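Ticket 910: Wrist camera keeps picking the wrong blue thing
Project: Madness (Ustberg student robotics club)
Opened by: Patricio Campos
Opened: 7 March 2024
Status: open, workaround in place

4 comments 2 watching Share

What's going on

Okay, so I've been putting this off because I kept thinking I'd fix it before I had to write it up, but Olga asked why the drive-swap demo isn't in the term plan yet and this is why.

For anyone who only does the mobile base stuff: Madness is the PC teardown project. The tower lies on its side on the bench with the panel off, the arm goes in, works the blue latch at the drive cage, takes the hard drive out by its blue bracket and parks it in the printed fixture plate beside the case. Then the same thing backwards. Lucía did the fixture, Crescencio did the arm paths and I've got the vision, so congratulations to me, the bug is mine.

The symptom is that the arm gets to the look position above the case perfectly well, the wrist camera does its search, and then the target marker lands on something that is blue and is not the latch. Usually the blue SATA cable. If the planner believes it, the fingers head off toward the cable bundle and I hit stop. We have not broken anything! But I've hit stop a lot.

Setup when it happens:
- Case on its side, board facing up, power supply in the usual corner
- Fixture plate flat on the slatted part of the bench
- Casado (our finder script) on the main branch, default colour range
- Lirnden (the gripper controller) untouched since last term
- Overhead lights on, blinds however the last class left them
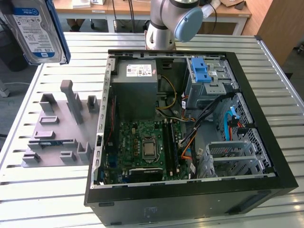

What I tried first

1. Rebooted everything. Yes, I know. No change.

2. Redid the hand-eye calibration, in case the marker was right and the arm was wrong. It wasn't that. With the marker dragged onto the latch by hand, the fingers go where they should every time, so Crescencio is off the hook and has asked me to put that in writing.

3. Tightened the colour range in Casado. This was my big hope and it sort of worked for an afternoon. The latch is a bright, solid blue and the SATA cable is paler, so in theory there's a gap between them. Then somebody opened the blinds, the cable brightened up, the latch got a hot spot on its top tab, and the two ranges overlapped again.

4. Added a minimum blob size. Got rid of the little clip up on the wall of the case, which was a nuisance I hadn't even noticed. Did nothing about the cable, because a cable lying along the bundle makes a nice long blob and comes out bigger than the latch from some angles.

5. Swore at it a bit in the corridor outside the lab. Surprisingly helpful.

After that I sat down with the saved wrist frames, over 300 of them, and went through where the marker had landed. It took most of an evening and a whole packet of Adoración's biscuits (I owe you, sorry). The misses weren't random at all. If the camera comes in low over the drive cage the latch is the closest blue thing and fills plenty of pixels. If it comes in higher, there's a lot more cable in view and the marker wanders. Loose bits of light blue plastic lying down in the chassis pull it as well, and I hadn't given those a thought. 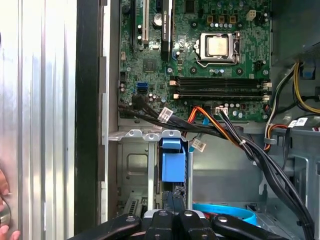 So the next thing was to stop asking Casado to find "blue" and start asking it to find blue with the right neighbours. The latch always sits on the grey sheet metal of the cage, and the rim of the cage has that bent lip with the round screw holes. The holes are lovely. They're dark, they're round, they don't move, and nothing on the cables looks like them. I got a rough version going where it finds the lip first and only then searches for blue in a box next to it.

On the cage side this is loads better. I ran it with the blinds open, blinds shut, and with Lucía waving a desk lamp about, and the marker stayed on the latch apart from 2 runs where her sleeve was over the cage. I'm not counting sleeves as a software fault.

I would have closed the ticket there, but then we did the return trip.

The return trip

Same script, other end of the job. The arm goes over to the fixture plate, looks for the blue part sitting in its holder, picks it up and brings it back. There's no cage lip there, obviously, so I had it fall back to the old plain blue search. I figured that would be fine because the plate is grey and the bench is silver, so what could possibly be blue?

The bench, apparently. The ribs are shiny and they pick up whatever's going on in the room. From the wrist camera some of them look pinkish white and some dull grey, and when the monitor beside the bench is showing my own debug window (which has a bright blue header, thanks past me) a couple of them come up faintly blue too. Casado joins the stripes together and decides it's found a very long, very thin drive bracket.

The depth side hates the ribs as well. Dark groove, bright rib, dark groove, all the way across, and the plane fit comes out tilted by a different amount each time. That's what was behind the gripper coming down too early last week, the one Crescencio logged as "scared of the table". I'm merging that ticket into this one.

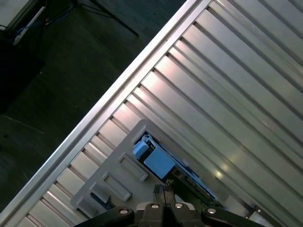 For now I've masked off everything outside the plate. Lucía gave me the outline from her drawing, so Casado finds the flat border of the plate, works out which way round it's sitting, and ignores every pixel that isn't on it. The height comes from the plate border too and the ribs don't get a vote. It's a bit clunky - if you bump the plate you have to rerun the find step before anything else - but I've done the return trip a fair few times this way and it hasn't gone for the bench once.

The slots are the last bit of trouble. The raised lips throw thin shadows, and a slot with a scrap of blue down inside it can still score higher than I'd like. I've told it to prefer the biggest blue region on the plate and that's holding, but I wouldn't bet my marks on it.

Workaround if you need the arm before I'm done

- Pull the branch called cage-lip, not main
- Blinds shut, please
- Change the debug window to the grey theme
- Look inside the chassis and the slots for loose blue bits before you start
- If you move the fixture plate at all, rerun find-plate
- Keep a hand near stop for the first pick anyway

Still to do

- Proper test with the lamps off, I've only done bright conditions
- Ask Lucía whether the next plate could be printed in black, or have markers on the corners
- Get cage-lip reviewed and into main before the April open night
- Matte tape on the ribs near the plate? Olga has to say yes, it's her bench

Comments (4)

Lucía Bermúdez: Black filament is fine, I've got most of a spool. Markers are easier though and I could stick those on tomorrow. Do you want them raised or flush?

Patricio Campos: Flush please! Raised ones will give me more shadows.

Olga Sepúlveda: Tape is okay if it peels off clean. Try a short strip at the back first.

Crescencio Goicoechea: Thank you for item 2. I've printed it out.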